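2025-01-28
By Abundio Camacho
2 min read

How to apply for a showcase slot at a music festival

Every spring my band plays at small festivals, and in May we will play at Harkville for the second time. Before that, we sent many applications that got no answer. I want to share how we prepare them now.

Start with the rules page. Each festival asks for different things. Flukville wants two songs and a live video, but Harkville wants only one song and a short text. If you send more than they ask, the person who listens may stop early, so choose well.

Put your strongest song first. It should reach the main part in the first 20 seconds. Do not use a song with a long quiet intro, even when it is your favorite.

For the live video, one camera is enough. Record one full song without cuts, in a room where the voice is clear. We made ours at the rehearsal place in Zoltholm with a phone on a shelf, and it was accepted.

Next, write the band text. Keep it under 1,000 characters. Say where you are from, what kind of music you play, and where you have played before. I write mine in my own language first and then I translate it, and a friend corrects the English. Please do not write that your music "cannot be described." The booker must describe it in the program.

Check the money part before you press send. Some showcases pay no fee and give you only passes. Ask if there is a place to sleep, and if drums and amplifiers are on the stage. For the Aguirre showcase we did not ask, and we had to rent a drum kit the same morning.

Save a copy of everything in one folder, with the name of the festival and the deadline.
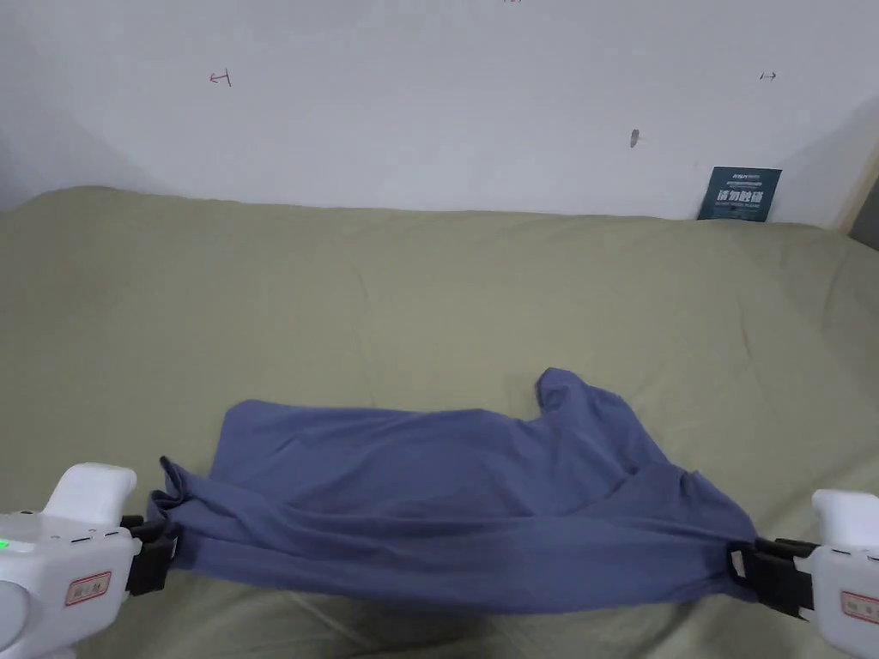
When the answer is yes, reply on the same day and send your stage plan with it. When it is no, write a short thank you and apply again next year with new songs.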